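机器人的"手指"怎么保养?

三月 文/Mared Meredith
打印本页 | 用电子邮件发送

先说一件事:机器人的手也会累。好吧,不是真的累,是会磨损、会松、会脏。我们这台叫Dava,它的手叫"夹爪",两根手指,一左一右,往中间一合,东西就夹住了。

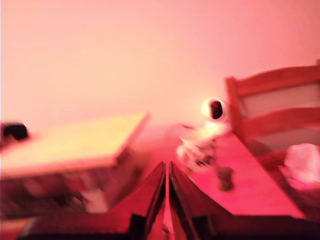
两根手指听起来很少吧?你有五根呢。可是你试试看,只用大拇指和食指,能拿起多少东西?铅笔,可以。橡皮,可以。一本书,也行,就是有点晃。积木、袜子、饼干都没问题。所以两根够用了。

两根手指合起来,中间会有一条缝。这条缝很重要!!缝歪了,夹东西就会歪。

每个星期二早上,Haf Rees要给Dava做检查。她在Ondham的工作间上班,已经干了好几年。检查分几步,我跟着看了一遍,赶紧记下来:

第一步,停机。
先按停止按钮,再把电断掉。要等一会儿。Haf在门上挂一块牌子,写着"正在维修"。谁都不许去碰开关,连她的老板Esko Ojala也不行。这一步绝对不能跳过。夹爪力气很大,小朋友的手指放进去会受伤的,大人的也一样。

第二步,擦干净。
用软布,不用水冲。手指的平面上会粘灰,有时候还有胶带的碎渣。灰多了会打滑,就像你手上沾了面粉去拿玻璃杯。缝里面的灰最难弄,Haf用一把小刷子,有点像牙刷,不过毛更硬。

第三步,拧螺丝。
每根手指上有6颗螺丝,两根手指就是……你自己算!螺丝会慢慢松掉,机器老是在动嘛,抖呀抖的就松了。拧的时候不能太用力,太紧螺丝会断。有一种专门的扳手,拧到刚刚好就"咔"一声。听到咔就停。

第四步,量一量缝。
拿一片薄薄的金属片,塞进两根手指中间。从上面塞一次,从下面再塞一次。两次松紧一样,说明手指是平行的。要是上面松下面紧,就得重新调。调这个最费时间,上次弄了20分钟,Haf说已经算快的了。

第五步,教它认识零点。
什么叫零点?就是"手指完全合上"的那个位置。机器人自己不知道手指在哪里,它靠里面的一个小零件来数。要是数错了,它以为合上了,其实还差一点点。所以每次调完都要重新教:合上,记住,张开,再合上。Haf管这个叫"点名"。

第六步,试一试。
通上电,人往后退,先让它慢慢动。很慢很慢,比蜗牛快一点吧。张开,合上,张开,合上。耳朵要听,有没有吱吱的声音?没有的话再夹一个轻的东西,再夹一个重一点的。最后才能用正常速度。

那手指坏了怎么办?
换呗。手指上有一层垫子,像鞋底,磨平了就不防滑了。Dava的垫子用了690个小时以后换过一次。换下来的旧垫子我摸了一下,滑溜溜的,新的就涩涩的。垫子是从一家叫Billavero的店买的,寄过来要等一个多星期,所以抽屉里要多备几副。上次就忘了备,结果Dava白白歇了好几天。

还有电线。手腕那里有电线穿过去,手腕一转,电线也跟着弯。弯的次数太多,里面的铜丝会断,外面却看不出来。Haf会用手轻轻捏一遍,从手腕捏到胳膊,捏到哪里发软或者鼓起来,就要小心了。当然,捏的时候电还是断着的。

几个难一点的词:
夹爪——机器人用来抓东西的手
平行——两条线一直离得一样远,像铁轨
零点——开始数数的地方
磨损——用久了,一点一点变薄变平

在家可以做的小实验:拿两把尺子当手指,夹一块橡皮。然后在尺子上包一圈橡皮筋再夹一次。哪次更牢?把橡皮换成乒乓球再试试看。再把两把尺子故意摆歪一点,看看橡皮会往哪边跑。记在本子上,画图也可以。

小读者Tegwen来信问,机器人的手指会不会痛。不会的,它没有神经。不过有的夹爪里装了传感器,夹得太紧它能"知到",就会松一松。Dava的手指上现在还没有装,Haf说想装,要等Esko点头。

下一期讲手腕,为什么它能转那么多圈而你的不行。问题可以先寄过来,写上名字和年龄,字写大一点,谢谢。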